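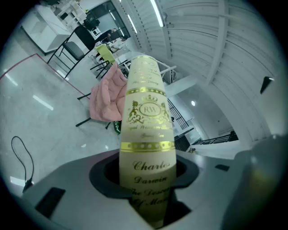 Why do things come in packages?

Packages keep things clean and in one piece on the way from the place where they are made to the place where they are used. They also tell people what is inside.

Look in a kitchen cupboard and you will find a lot of them. Rice comes in a bag. Soup comes in a can. Eggs come in a carton with a dip for each egg. Someone had to choose every one of those shapes and every one of those materials, and it is a real job. People who do this job are called packaging designers.

What a package has to do

The first job is holding. Flour is a powder, and you can't carry a powder home in your hands. Milk is a liquid and needs something with no gaps. Even things that could be carried loose, such as nails or buttons, are easier to sell when they are held together.

The second job is protecting. Different things need protecting in different ways. A cracker goes soft if damp air gets to it, so it needs a wrapper that air can't easily pass through. A light bulb breaks if it is knocked. Some foods and medicines spoil in bright light, and these are often kept in brown bottles or in tins. A head of lettuce is different again. It is still losing water after it is picked, and if it is sealed up tight the inside of the bag gets wet and the leaves turn slimy. That is why many salad bags have tiny holes in them.

Packages also give information. The words on a food package usually say what the food is, how much there is, what it is made from and when it should be eaten by. For people with allergies this part is very important. Someone who can't eat peanuts has to read the list of ingredients before taking a bite.

The last job is getting noticed. A store shelf may hold many kinds of tea, and each company wants you to pick up its own. Color, lettering and shape all help with this.

Before there were boxes

People wrapped and carried things long before there were factories. They used what grew or lived nearby. Large leaves were folded around food. Gourds, which are hard-skinned fruits, were dried and hollowed out to hold water. Animal skins were sewn into bags. Baskets were woven from reeds and grass.

Clay pots came next in many parts of the world. A clay pot can hold oil, grain or water for a long time, and mice can't chew through it. The trouble with clay is that it is heavy and it cracks. Archaeologists, the scientists who dig up old things, find broken pots nearly everywhere that people used to live.

Wooden barrels were a good answer to the weight problem. A full barrel is too heavy to lift, but one person can tip it on its side and roll it. Ships used to carry all kinds of things in barrels: salted fish, apples, nails, even china cups packed in straw.

Paper, glass, metal and plastic

Most packages today are made from one of these four, or from a mix of them.

Paper and cardboard are light and cheap, and they are easy to print on. Cardboard boxes for shipping are made in layers. If you tear the edge of one you will find a wavy sheet of paper between two flat ones. The waves make the board stiff without making it heavy. Paper does not like water, though, and a wet box soon falls apart.

Glass keeps smells and flavors in. It does not rust, and it can be washed and filled again and again. It is heavy, and it breaks.

Metal is strong. Food sealed in a can and heated will keep for years, because the heat kills the tiny living things that make food go bad and no new ones can get in. Most food cans are made of steel. Most soda cans are made of aluminum, a lighter metal.

Plastic can be made into almost any shape. It can be hard like a bottle cap or thin and stretchy like a bread bag. It is light and does not break easily. It also lasts a very long time after it has been thrown away, and this is a problem we will come back to.

Why so many shapes?

Boxes with straight sides are good for stacking. They fit together with no gaps, so a truck can carry more of them. If you pack oranges into a crate, there are empty spaces between the oranges. If you pack blocks, there are none.

So why isn't everything sold in a box? One answer is strength. A can of soda has gas pushing outward on its walls. On a flat wall the middle would bulge. A round wall spreads the push evenly, so thin metal is enough. Round shapes are also comfortable to hold, and a round lid can be screwed on and off. Try to imagine a screw lid on a square jar with a square mouth. It would not turn.

Some shapes are chosen because they look special. Perfume, candy and things meant as presents often come in packages that cost more to make than plain ones would.

How a package gets tested

Before a new package goes into stores, people try to break it. Imagine a company called Suma that wants to sell a jar of jam named Flovex. The jam is made in the town of Moffat and has to travel to stores in Foro, 70 miles away. The road is bumpy, and the jars will be loaded and unloaded more than once.

The testers at Suma put jars in a carton and drop it on its bottom, on its sides and on its corners. Corners are the hardest test, since all the force lands in one small place. Then they set the carton on a table that shakes, to copy the bumps of the road. Other cartons are stacked 13 high and left for days to find out if the bottom one gets crushed.

Suppose three jars crack in the corner test. The designers could make the glass thicker, but that would make every jar heavier and more expensive. They might put a cardboard wall between the jars instead, and then do all the tests again.

Too much package

When you open something new, you often end up with a pile of wrapping. The package did its work for a few weeks, and now it is trash. Much of the trash in an ordinary home is packaging.

Some of it can be recycled. Glass and metal can be melted and made into new things many times. Paper can be mashed up with water and pressed into new paper, although the fibers get shorter each time and in the end they are too short to use. Plastic is harder. There are many kinds and they usually have to be sorted before they can be melted together. Packages made of several materials stuck to each other, such as some chip bags and juice boxes, are the hardest of all.

Using less is another way. Some stores let you bring your own jar and fill it with beans or pasta from a big bin. Some drinks are sold in bottles that you hand back to be washed. Designers also look for ways to make a package thinner and still strong enough.

Try it yourself

You will need two sheets of paper, some tape and a few light books.

Roll one sheet into a tube and tape the edge. Fold the other sheet into a tube of the same height with four flat sides, and tape that too. Stand each tube on a table. Put a book on top of the first one, then another, until it falls down. Do the same with the second.

Write down how many books each tube held. Then make them again in a shorter size and see if your answer changes.

Words to know

Archaeologist: a scientist who studies people of the past by digging up what they left behind.
Carton: a box made of light cardboard.
Gourd: a fruit with a hard skin that can be dried and used as a bottle or bowl.
Ingredients: the things a food is made from.
Recycle: to turn something used into material for something new.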